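Issued by Dekgate Catering Services. Applies to the glazed tea box supplied to meeting rooms and lounges. Last revised Oct 31, 2025.

### 4.1 Opening the box

1. Place the box on a level table, with the front panel facing the user.
2. Take hold of the lid by its wooden frame. Do not press on the glass.
3. Raise the lid until it stands upright, and let go only when it is steady. 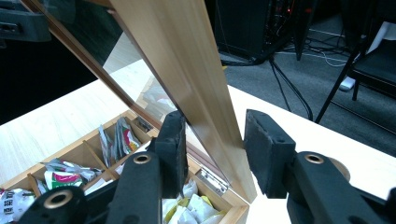

**CAUTION: GLASS LID**

Do not lift or carry the box by the open lid. The hinges are not intended to bear the weight of a filled box. If the glass is cracked or has come away from the frame, withdraw the box from use and inform Bernadette Gilmartin at the Dekgate stores.

### 4.2 Filling the compartments

1. Remove all remaining sachets and discard any that are torn or past their date.
2. Wipe the partitions with a dry cloth. Water must not be used on the inside of the box.
3. Refill the back row first, standing the packets on end where their height allows.
4. Fill the front row, keeping one kind of tea to each compartment.

The box has six compartments, in two rows of three. Packets should be easy to draw out with one hand and must not stand above the rim.

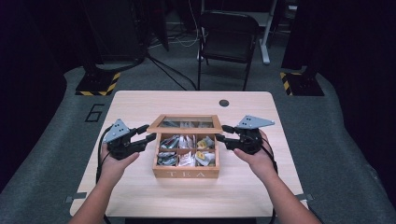

Before closing, check that no wrapper is caught along the hinge side. Lower the lid by hand and do not allow it to drop.

*Note.* Spare sachets are held in cartons of 200. Opened cartons are to be kept away from coffee and cleaning products.

### 4.3 Routine care

Clean the glass on both sides with a soft, lightly dampened cloth, and dry it before the lid is shut. The hinge screws are checked each May. Requests for replacement parts should be addressed to Abilio Montes.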